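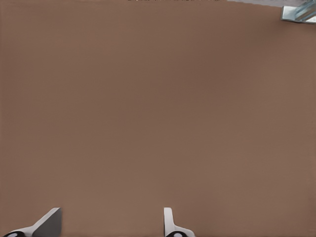 两指夹爪仿真和实机对不上,大家怎么标的

楼主 skurutach_09
发表于 2020年10月15日

单元是 Hukberg 的小臂,腕上装相机,两指平行夹爪,指尖是我们自己打印的。仿真里先把棕色台面和夹爪建好,手眼标定的结果填进去,再跟实机的相机画面叠着看。

现在的问题是右指对得上,左指偏。张到最大的时候左指尖往里偏 2 毫米,闭合以后反而看不出来。标定做了 45 个位姿,残差不大。控制器里夹爪行程的原始读数,全开是 3929,全闭是 1218,仿真按这两个值线性换算。

想问先查标定还是先查夹爪本体。

2楼 furnberg老徐

先查本体。手眼标定错了是两根手指一起偏,不会只偏一根。

把指尖拆下来看底座螺丝,打印件受力久了孔会变大。

3楼 Freya Wragg

同意二楼前半句,后半句不一定。孔松了闭合时也应该能看出来,除非夹持力把它顶回去了。

楼主的换算是不是两根手指共用一个关节值?有的模型里左指是 mimic 关节,倍率或者 offset 写错一点,闭合点对得上,张开就偏。先看模型文件,不用动扳手。

4楼 skurutach_09(楼主)

回3楼:是共用的,左指是 mimic,倍率写的 -1,offset 是 0。看着没问题。

回2楼:螺丝还没拆,下午拆。

5楼 Nabila Hidayat

线性换算本身就值得怀疑。你这个夹爪如果是连杆式的,电机读数和开口不是线性关系,中间段误差最大。

6楼 furnberg老徐

@Nabila Hidayat 他说的是全开时偏,两个端点是他自己标的,端点上不存在非线性的问题。而且非线性也是两边对称。

7楼 Nabila Hidayat

端点是读数标的,他没说开口量过没有。读数 3929 的时候实际开多大,要拿卡尺量。对称这点你说得对,我收回。

8楼 sowerby车间

补一个容易漏的:相机镜头畸变。画面边角畸变最大,手指刚好都在画面下沿,左指又靠着左下角,右指离中间近。张开的时候左指跑到角上,闭合回到中间,现象跟你说的一样。仿真相机默认是没有畸变的,叠图之前实机画面要先去畸变。

我们线上也出过,换了两套指尖才想到是这个。

9楼 Freya Wragg

8楼说的有道理,比我那个 mimic 更像。楼主叠图用的是原图还是去畸变以后的?

10楼 skurutach_09(楼主)

是原图。标定的时候程序里面自己去畸变了,所以残差小,叠图是另外一个脚本,直接取的相机流。

刚才改了脚本重新叠,左指还差一点,不到原来的一半。螺丝也拆了,左指底座下面那颗确实没到扭矩,孔没有变大。

11楼 furnberg老徐

那就是两个原因加在一起。螺丝清干净,上中强度螺纹胶,按手册扭矩分两次拧。打印件下面垫一片金属垫片,不然过几个月还会松。

12楼 Ruth Parsons

打印件上不要乱用螺纹胶。有些胶会让塑料开裂,我六月份就裂过一对。胶只点在金属螺纹孔里,量少一点,别流到指根上。或者换带防松垫圈的螺丝,不用胶。

13楼 furnberg老徐

底座是金属的,胶点在底座螺纹里碰不到塑料。防松垫圈压在打印件上会吃进去,我不推荐。

14楼 Ruth Parsons

垫圈下面再加平垫就吃不进去。用胶的话以后换指尖每次都要清螺纹,楼主自己打印指尖,换得应该不少。

15楼 skurutach_09(楼主)

确实换得多,先用平垫加防松垫圈,每次换指尖后划一道记号线,点检的时候看线有没有错开。

拧好以后重新叠了一次,左右都对上了。顺便用卡尺量了全开的开口,跟仿真里的值一致,行程换算不改了。点检表里加了两条:指根螺丝扭矩,夹爪全开全闭各叠一次图。

16楼 sowerby车间

叠图那条建议固定一个机械臂姿态,存成程序点,不然每次背景不一样不好比。

17楼 skurutach_09(楼主)

好,存在维护程序里了。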